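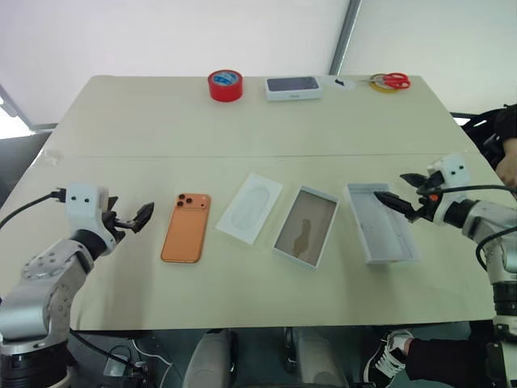 Me perguntaram na outra postagem por que eu não zero as garras toda vez que ligo a célula, já que leva um minuto. Porque zerar com o cabo puxando dá zero errado. Explico, vai em pedaços que tô com pressa

1/ célula de embalagem de celular, dois braços, um de cada lado da mesa. A gente chama de Pakier. Celular, berço, caixa, tampa. Parece bobo até a garra começar a fechar torto

2/ sintoma de hoje: garra direita parava antes de fechar de verdade. Comando dizia 0, entre os dedos ainda passava um cartão. Esquerda normal

3/ primeira coisa que todo mundo faz: mexer no software. Primeira coisa que eu fiz tb. Meia hora perdida

4/ depois fui olhar cabo. Cabo da garra tem que ter folga pro punho girar até o fim dos dois lados. O da direita tava preso curto demais na abraçadeira do antebraço, esticava no fim do giro e o conector cedia um tiquinho

5/ conector cede, encoder perde contagem, zero vai embora. Não dá alarme nenhum. O log do controlador Stulto só mostra a posição pulando de 398 pra 291 num ciclo só. Quem não abre o log não vê

6/ então a ordem aqui é: desliga, solta abraçadeira, gira o punho na mão de ponta a ponta, vê onde o cabo pede mais, deixa o laço, prende de novo. SÓ DEPOIS zera

7/ zerar: dedos limpos, fecha na mão até encostar, salva, abre até o fim, lê o valor. Nas nossas tem que dar 955 aberta. Deu outra coisa, começa de novo

8/ dedos limpos é sério. A gente usa fita o dia inteiro nessa mesa e resto de cola na ponta do dedo muda o ponto de contato. Pano com álcool isopropílico, deixa secar

9/ "mas e os parafusos da carcaça?" não aperta com vontade, é plástico. Já espanei um em abril e tive que pedir carcaça nova pra Kurek, chegou rosca errada, enfim outra historia

10/ teste que eu faço depois: celular deitado de costas pra cima, a garra esquerda pega pela lateral, leva pro berço, solta. Direita segura a caixa pela borda. Se a caixa anda quando o celular encosta, a força da direita tá baixa

11/ força: tô em 80 pra caixa vazia. Mais que isso amassa a borda, papelão fino não perdoa. Pro celular uso outro perfil, não copiem o valor de um pro outro pelamor

12/ alguem perguntou do modulo de câmara em relevo. Sim, atrapalha. De costas pra cima o dedo pode bater no ressalto se a pega for muito perto da ponta. Desce a pega pro meio do aparelho e segue a vida

13/ posição dos braços: as bases ficam fora da mesa, nos cantos da frente. Se alguém esbarra na base, o teach inteiro desloca. Antes de mexer em garra, confere dois pontos na mesa. Eu uso a emenda do tampo como referência, ponta do dedo em cima dela, esquerda e direita

14/ e cabo no chão também conta. O que desce do braço não pode ficar onde pé passa. Vou colocar canaleta, já pedi, vai ser Osik mesmo que é o que tem no estoque

15/ ah, faltou: depois de prender o cabo roda uns ciclos devagar olhando pro CABO e não pra garra. Se ele encostar no cotovelo do braço, o laço ficou grande demais

16/ hoje fechou certinho depois disso. Amanha de manhã releio o log do Stulto e se tiver pulo de novo troco o conector de uma vez

17/ quem quiser a folha de checagem responde aqui que eu passo a limpo, agora tá em letra de médico na contracapa do caderno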